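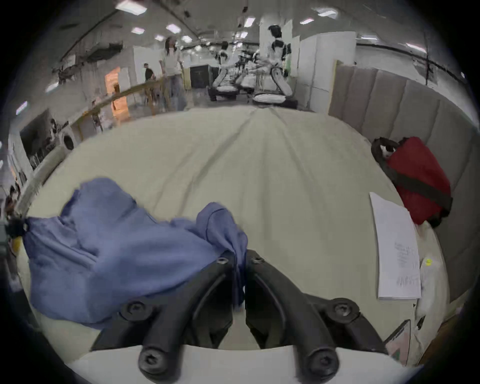
3 min read

Print | E-mail this entry

Saturday, and my wrists feel like I've been wringing out mops. I promised myself I would write the fold work down properly before bed, so I'm doing it with tea beside me and the good lamp on.

The question all week has been whether it matters how you start a fold when you are collecting demonstrations for the policy. Geraghty is our name for the old way, where you grab the cloth wherever it offers itself and sort it out as you go. Kikano is the new way – you pinch one spot, pull the fabric out until you can feel where it wants to go, and only then begin folding. I was fond of Geraghty, I have to say. It feels like doing laundry at home, and I've done a lot of laundry at home.

We now have 711 demonstrations in the set, which pleases me more than it should. Nearly 25 of them will have to be thrown out, mostly my own, from the morning when I kept letting go too early and then pretending to myself that I hadn't. The model learns whatever you give it, hesitations and all. I watched a rollout on Altmont yesterday where the arm stopped over the sleeve and dithered exactly the way I do when I'm choosing a melon, and I laughed so hard I had to go and sit down.

Blue cloth again for most of today. I like it, it shows up well on the pale bed and it holds a pinch without sliding.

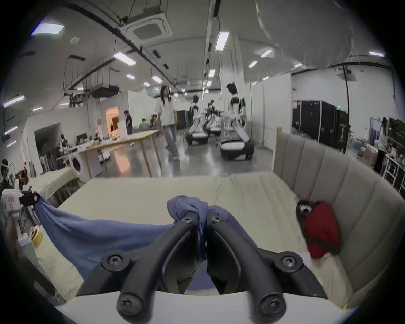

Siiri Tikkanen thinks I'm too quick to give up on the old way. She wrote back after supper that the first pinch only looks important because we reset the cloth too kindly, and that if we dropped it from shoulder height every time, the two methods would come out the same. She may be right! I've been turning it over ever since. My resets are kind. I can't seem to help smoothing a thing a little when I set it down, and a policy that has only met kindly treated cloth is going to have a hard life.

So on Monday we do it her way, five drops for each starting pose, with the sleeves falling where they please. Duygu Erdem will do the scoring so that I can't be soft about it. She has already rewritten the sheet in Getach so a fold gets its mark from the hem alone, and I grumbled, and then I tried it and it was so much faster that I had to write to her and take the grumbling back.

T-shirts are still the hard part. A flat cloth forgives you, but a shirt has a collar and two sleeves and all of them have opinions, and with a gripper in each hand I have to think about my elbows as well.
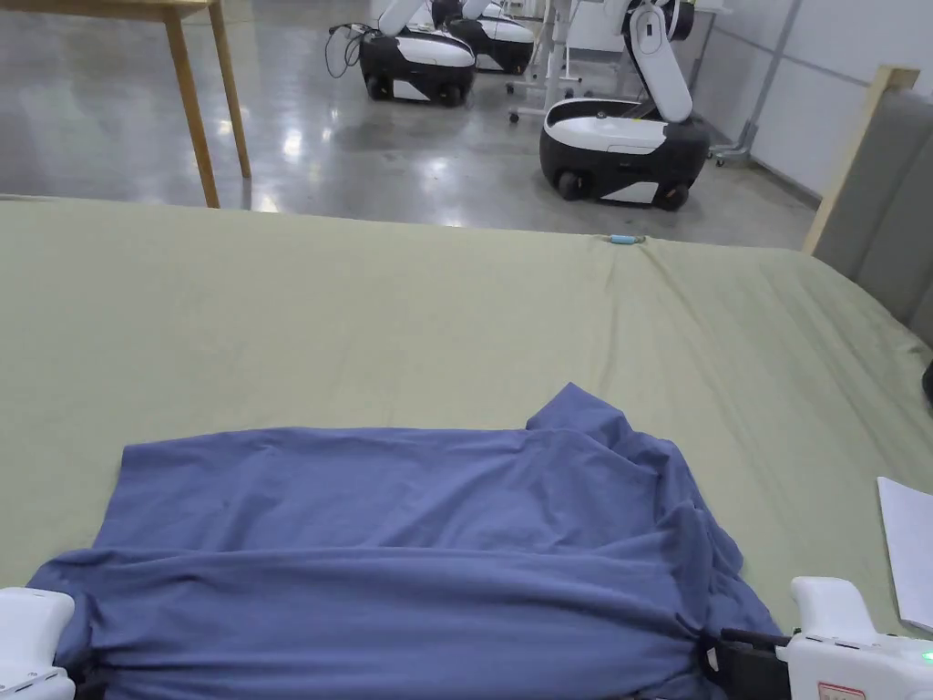 Both grippers on the near edge, T-shirt partly folded.

I want to try slowing down the second half of the fold, where the left hand always wants to get there before the right. Must also remember to ask Duygu whether the sheet color goes in the notes. Tea's gone cold, and my thumbs are done for the night.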